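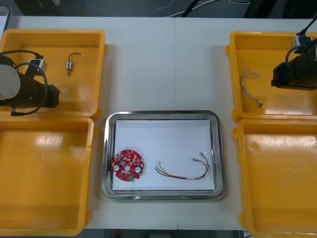 Sorcha Phelan

At the Drirley open day, visitors can watch two robot arms sort small electrical parts. One arm works from the left side of the table and one from the right. Each arm has a gripper, a tool that closes on a part to pick it up.

The parts are kept in yellow bins. A steel tray lined with white paper stands between them. The red circle on the paper is a circuit board - a flat plate that joins many tiny components. Beside it is a wire harness, a set of wires held together as one part.

Wires are hard for a robot to pick up. They bend, and they rarely lie the same way twice. A person adjusts by touch. A robot must work out where to close its gripper.

The demonstration is on Thu 29 August. Children must stay with an adult.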